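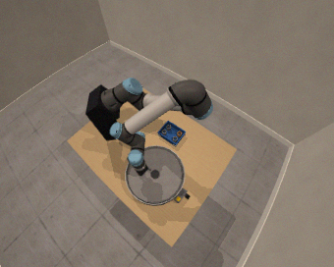
Arm on its pedestal at the table edge, tiled floor, simulated.

October, Friday, late afternoon

Mix notes for the Mavbridge debut, plus whatever else I remember before I go find food.

Started the day on the title track, session 14, and I think the chorus is finally sitting right. The trouble all week was the stacked vocals. We have the full group singing in unison on the second half of the hook and it kept turning into one big smeary voice, so you lost the thing that makes them fun (they really do sound different from each other!). I pulled the two lowest doubles out completely, panned the rest wider than I normally would, and left the lead dry and dead center. Way better. The high harmony still pokes out on the word "over" and I had to ride it down by hand. I tried a dynamic EQ first with the band at 3250 Hz, and it helped with the bite but made her sound like she'd stepped behind a curtain, so I took it off again. Hand rides it is. Old school.

Verse two is still a mess. The rap part was recorded on a different day in the smaller booth and it has that boxy thing going on. I cut some low mids, then put a very short room on it to match the others, and now it's okay on the big speakers and weird on earbuds. Leaving it for Monday ears. If anybody opens the session before I do, please don't bounce over my version - save a new one and put your initials on it.

Gevow (the second single, the slow one) came back from the label with notes. They want the intro shorter so the vocal lands sooner for the TV stage. Fair enough, I guess, but the piano bit is my favorite part of the entire record and I'm going to be a baby about it for at least a day. I made two edits. Edit A drops straight in on the last piano chord. Edit B keeps a little breath before the first line, and I like B a lot more because the choreography opens on a still pose and the silence gives them something to do. I sent both and didn't say which one I liked. Okay, I said it a little.

The broadcast versions are the annoying part of this job and I always forget how long they take. For each song we owe: full mix, instrumental, instrumental with backing vocals, and the live stage version with the lead turned down. Naming got out of hand last time, so from now on it's song, version, length, initials, in that order, no spaces. I found a file today called "final_real_USETHIS" from the Pemberg showcase and I'm pretty sure it was mine.

Speaking of Pemberg, I listened back to the showcase board recording over lunch. The room holds 827 and it was full and LOUD, and the crowd mics are swamped by the fan chants all through the dance break. I kind of love it. There's a spot right before the last chorus where the music drops out and you hear everyone yell the members' names, and I'd like to sneak a bit of that under the outro of the closing track if the label will clear it. I've clipped it and put it in the shared folder under crowd. The in-ear feed was too hot for most of the set, by the way. Two of the members were pulling one ear out by the third song. Next time start the click lower and let them ask for more.

Gear stuff: the left headphone amp in booth 2 crackles when you turn it past halfway. I swapped the cable and it still does it, so it's the knob. Taped a note on it. The Oravec preamp is back from repair and sounds great on the breathy parts, but it hums for a while after you switch it on, so warm it up before anyone sings.

Still to do:
- verse two rap, earbud check
- chorus harmony on "over," listen again quietly
- Gevow, wait for A or B
- print the instrumentals for all 3 singles
- ask about the crowd clip
- track down the missing ad-libs from the bridge (not in the vocal folder, maybe on the booth 2 drive?)

One more thing on the title track. I played it in the car on the way to get coffee and the kick was enormous, like silly big, but it was fine when I checked it against the last group's single at the same volume. So it might just be my car. Somebody else try it in theirs.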